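Nirwood Shared Workshop: Frequently Asked Questions
Last updated 11/3/24

Getting in

Do I need to know what I'm doing?
No. You need to know what you don't know, and then ask. Every new member does the bench orientation, where you learn where the first aid kit is and how to turn off the thing that is making the noise.

How long is the orientation?
60 minutes if people have read the handbook. Longer if they haven't, and they haven't.

Can I bring a friend?
Members may bring one guest to the hand tool benches. Guests can't use the table saw, the planer or the good chisels. Guests who say "I'll just watch" have to sign the waiver too.

Where do I park?
Behind the building, off Dovham Street. The spaces in front belong to the dentist, who has a tow truck company on speed dial and a very clear view from the second chair.

Wood

Can I buy lumber there?
A little. We keep pine boards and some offcuts by the back wall, priced on the tag. If there's no tag, it's somebody's project, so please put it down.

Why is your pine so knotty?
It's what trees do. Clear pine costs a good deal more, and for a first bookcase or a shoe rack you won't care.
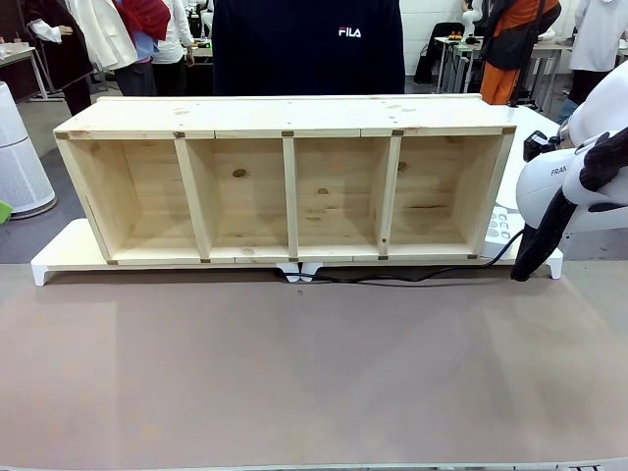 If a knot is loose, glue it or cut around it. If it's tight, leave it alone. For paint, put on a coat of shellac-based primer first, or the knots will come back through in a year or so looking like tea stains. For clear finish, sand, wipe off the dust, and make peace with them.

Can I bring in old barn wood?
Yes, after you've gone over it with the metal detector at the front desk. The planer knives are new as of August and we would like to stay fond of them.

What about pressure-treated lumber?
Outside only, and not in the scrap stove. Ever. There's a sign. There used to be a smaller sign.

Projects

Can I leave my work overnight?
Yes, for 2 weeks, on the storage racks, with your name and a date on it. "Mine" isn't a name. After that it goes to the offcut pile, where it will be loved by strangers.

My shelf rocks. Is it your floor?
It might be. Check it on the cast iron saw table before you start shaving the feet. People who trim one foot and then the other tend to end up with a very low shelf.

Should I assemble before or after finishing?
Sand the insides before, when you can still reach them. Put finish on after the glue has dried. Do a full dry run with no glue, since the glue gives you very little time and has no sympathy. 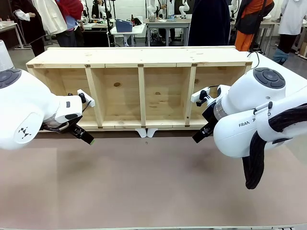

Classes

Who teaches them?
Joon-young Kwon runs the box and bookcase classes. He is patient, up to the point where someone uses a chisel to open a can. Sharpening is taught by whoever is most annoyed by the state of the chisels that month.

Can I get a refund?
Up to 2 days before class, in full. After that we'll move you to another session once. Twice if the excuse is any good.

Is there one for kids?
Ages ten and up with an adult. The adult has to participate and can't be on the phone in the Belley room, which has no signal anyway.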